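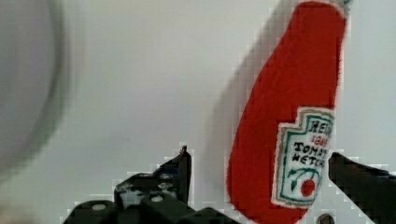
O nosso grupo escolheu estudar a memória das marcas porque desconfiava do que lê sobre o assunto. Nos manuais da cadeira repete-se que uma criança reconhece um logótipo antes de saber ler, e quase nunca se diz como isso foi medido. Um frasco de ketchup de peluche, vermelho, com o rótulo branco debruado a verde-escuro e a palavra HEINZ, parece dar razão aos manuais: o peluche não engana ninguém e mesmo assim a marca está lá. Mas reconhecer uma marca é uma coisa e preferi-la é outra, e boa parte da literatura salta da primeira para a segunda sem avisar.

1. O que quisemos saber

A pergunta de partida era modesta. Pessoas expostas durante uma semana ao logótipo de uma marca que não conhecem passam a escolhê-la mais vezes? Usámos duas marcas sem presença na nossa cidade, a Drivisora (bolachas) e a Brernano (sumos), e duas de controlo, a Hollis e a Cuma, que só apareciam no questionário final.

2. Método

Distribuímos 300 questionários em papel nas duas cantinas da escola, em abril. Voltaram 225 preenchidos. Destes, retirámos 53 por terem respostas em falta ou por ser evidente que alguém tinha posto a cruz sempre na mesma coluna. A exposição consistiu em cartazes A3 junto às filas, sem preço e sem slogan. Não controlámos quem olhou para eles – e este é, a nosso ver, o ponto mais fraco do trabalho.

O questionário tinha três partes: evocação livre, reconhecimento do logótipo e escolha entre produtos alimentares. Na terceira parte incluímos alimentos sem marca nenhuma, como fruta, para perceber se as pessoas escolhiam a marca ou simplesmente o que lhes apetecia comer. Uma banana descascada ou metade de uma laranja não precisa de logótipo para ser reconhecida, nem sequer em brinquedo, e os estudos que lemos ignoram esta concorrência.
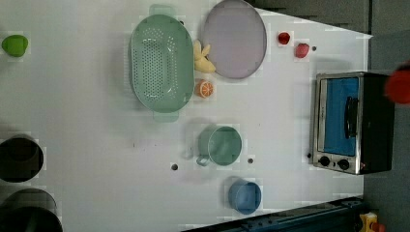 3. Resultados

Dos questionários válidos, 74 reconheceram o logótipo da Drivisora. À primeira vista é muito. Acontece que a Hollis, que nunca esteve em cartaz nenhum, teve um resultado pouco inferior, o que nos leva a pensar que parte dos colegas assinala «conheço» por hábito ou por delicadeza. Na evocação livre, a Brernano quase não aparece.

Quanto à escolha, não encontrámos diferença que nos atrevamos a defender. A fruta ficou à frente das bolachas e dos sumos nas duas cantinas.

4. Limitações

Não houve grupo sem cartazes. Uma semana é pouco tempo. Os inquiridos são todos da mesma escola e muitos conhecem-nos. Também não sabemos se a hora do almoço, com fome, é boa altura para perguntar a alguém o que prefere comer. Se repetíssemos o estudo, usaríamos mais marcas falsas no reconhecimento e deixaríamos a pergunta da preferência para outro dia.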